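Tarodus bimanual cell – progress report to Baumgartner
Software work package, reporting period ending 26 August 2019

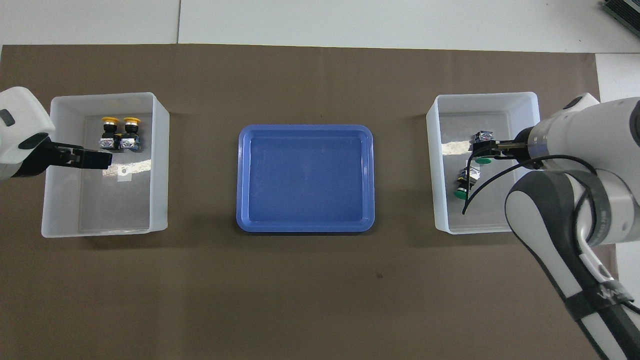
Two-arm sorting cell at Clunton: yellow-capped switches in the left bin, green-capped in the right, blue tray between them.

Perception
The switch detector was retrained on 721 labelled views, up from 522 in the last report. Cap colour is no longer a source of error. Orientation still is, mainly for parts lying on their side and where glare on the bin floor washes out the contact block. Štěpánka Kratochvíl has added a glare mask ahead of the pose step. It is merged but off by default until the timing has been checked.

Planning
Each arm now plans on its own and requests the tray area through a shared lock. This replaces the joint planner, which was too slow when both arms had a part ready. The lock is held from approach to retreat – longer than needed, and the next thing to shorten. Cable clearance at the wrist is modelled as a fixed cylinder.

Control
The gripper loop runs at 60 Hz on both sides. Two faults remain open: a late stop after a failed grasp, and a log gap when the left driver restarts. Rocío Sotelo has the first. The second is with Trurnon, who supply the driver.

Plan for September
Enable the glare mask, release the lock at retreat start, and repeat the tray placement tests with mixed colours. No change to budget is requested. The replay tool moves to the following period.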